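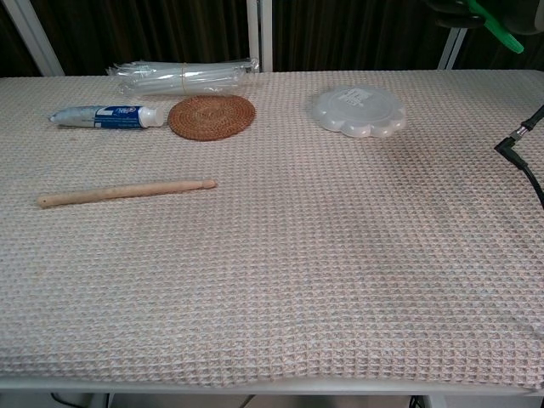

Slide 1. Title

Good morning. Wait for the chairs to stop scraping.

I was asked for twenty minutes on household order. I have a drawer at home that only opens if you put a fish slice through the gap first, so please adjust your hopes.

Slide 2. The table as a waiting room

Ask who has a table they eat at. Then ask who ate at it last night. Leave the pause in, it does well.

Things come to a table because they have no address. Toothpaste belongs in the bathroom, everyone agrees on that, and yet a tube will lie about on a tablecloth for days next to a woven coaster with no cup on it. A plastic lid turns up and its bottom half doesn't. I have owned lids longer than I have owned cars.

Slide 3. The lid question

My rule: a lid gets until the end of the week to find its pot. After that it goes. I have broken this rule for a Boltero lid I have kept through two house moves. (Don't get drawn into the Boltero story. It took up half the talk in December.)

Slide 4. Straws

Bought in a bundle for a party. Six guests, one of whom wanted a straw. The remainder are now part of the estate.

If it has a rubber band round it, someone once meant to put it away. I find that quite moving. Move on before they do.

Slide 5. What I do now

Clear the table before supper, with one basket. Everything goes in, no sorting, no reading the backs of things. Carry the basket round the house and drop each item in the room where you would look for it, even if that room is wrong. My scissors live by the boiler. I always find them.

Shake the cloth out of the back door. Check for the coaster first.

Seven minutes on a good night. On a bad night, eat round it.

Slide 6. Questions

Someone will ask about labelled boxes. Say they are very nice boxes.

Tea is at the back. Cups to be returned to the hatch, please, with their saucers.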